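# Lighting and power in a workroom with a ribbed white ceiling

**Nayara Cordeiro**

Our organization is preparing to lease a workroom at the Stermont building for light assembly of small wooden parts. The room has a white corrugated ceiling and a large curved white wall, with a brick wall in the background. We are required to submit a lighting plan in October and would appreciate guidance on two points: whether additional hanging lights are advisable, and how power is normally brought down to the benches. The benches will stand 30 inches high. 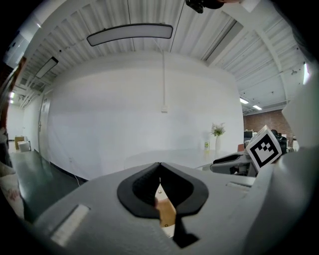
*Ceiling and wall of the workroom, with a hanging light and a conduit run to an outlet box.*

The landlord has stated that new fixtures are permitted – provided that no holes are made in the ribbed panels.

---

**Michalis Vasilakis**

Applicants should first measure the light at bench height with all existing fixtures switched on. Readings should be taken at each seat, after dark, and entered on the plan. If any seat falls below 800 lux, a bench lamp is generally simpler to approve than another ceiling light. White walls return a good deal of light, and dark shelving placed against them will lower the readings.

With regard to power, a surface conduit down the wall is the usual arrangement. Please ask the landlord which circuit serves the outlet box before any bench equipment is listed. Extension cords are not accepted as permanent wiring under most leases.

---

**Evanthia Christodoulou**

We had the same type of ceiling in our former premises. It was noisy when it rained. The lights were fine.

---

**Kalliopi Nikolaidis**

Further to the first reply, new fixtures may be hung from clamps if the landlord's engineer confirms in writing which members may carry the load. The letter should be attached to the plan – ours was returned once for lack of it.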